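Reprendre le chant choral à la pause de midi

26 février 2023

Ça y est, je chante de nouveau ! Après des années à fredonner toute seule en voiture, j'ai rejoint la petite chorale que Diane Thibodeau a montée à Fluvau, et je n'arrête plus d'en parler autour de moi. 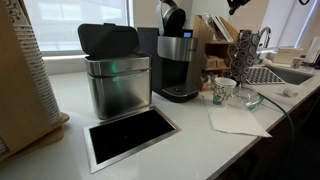 La première séance m'a terrifiée, puis on a attaqué un canon à 2 voix et j'ai tout oublié : l'heure, les mails, ma réunion (pardon Li !). Sentir sa voix se caler sur celle du pupitre voisin, quel bonheur.

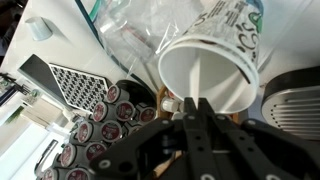

Ce que je travaille en ce moment

Le souffle, surtout. Diane nous fait tenir un « sss » très lent, les épaules basses, avant la moindre note. Ensuite viennent les voyelles, et mes « é » sont encore beaucoup trop pincés.

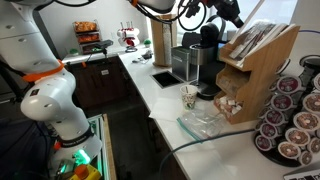

Le comptoir, côté bras blancs.

Pour déchiffrer, j'écoute d'abord ma ligne d'alto au piano, je la chante sur « nou », et j'ajoute les paroles le lendemain. Ça rentre tellement mieux comme ça !
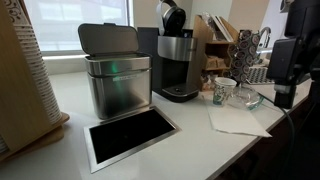

En juin, on chante à Salturham, dans une salle de 600 places (j'ai déjà le trac, et déjà hâte). Au programme, trois chansons de marins et une berceuse que je connais presque par cœur, sauf le deuxième couplet.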